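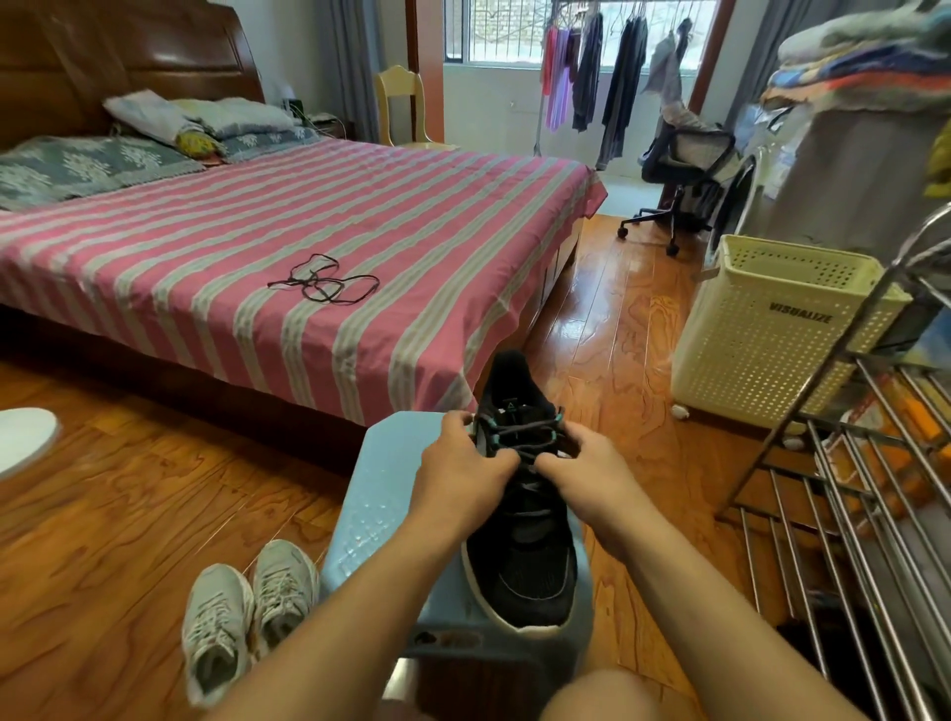

Thibault Perrin thinks the preload is too light and that the flat laces are only doing well because they never get properly seated in the eyelet. He'd go to double the weight before reading anything into the wear marks.

06/05/2024, lace abrasion, second batch

Leaving the preload at 500 g for now so this batch can be compared with the first. If we change it, we change it for all three suppliers and start a new table.

Setup same as before: lace through one punched eyelet, pulled back and forth at 45 degrees, stroke 70 mm. Stop at 3000 cycles or at break. Eyelet plate swapped between samples. The old plate had a burr on the lower edge that I could feel with a fingernail, so the last two Boyer results from batch one are struck out.

Results so far:

- Trendau flat polyester: ran to the end. Fuzzy on one face, no broken yarns that I could find under the loupe.
- Filletti round, cotton cover: cover went through well before the end, core held. Gray dust under the plate.
- Boyer round polyester: ran to the end, glazed and stiff where it rubbed. Repeat with a slower stroke, could be heat.

The Filletti laces shrink a little when washed and then pull tighter over the edge. Ysaline washed hers before cutting and I didn't, so our two sets can't be pooled. From now on cut first, then wash, then let them hang overnight.

Knot slip, done by hand on the bench with the spring gauge: the flat lace holds a plain bow best. Round ones creep from the first few tugs. Didn't try a double knot.
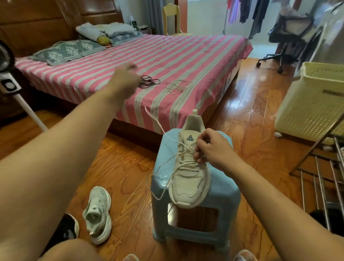

*White PEAK shoe, long end of lace drawn out by hand.*

Tips: two of the Skillar tips split when pushed through the smaller punched holes. Same tips were fine in the larger ones. Need to ask what film they use and whether they have a longer crimp.

To do

- new eyelet plates, deburred both sides
- rerun Boyer slow
- one Filletti set at double preload, for Thibault
- wet samples wait until August, the tank is in use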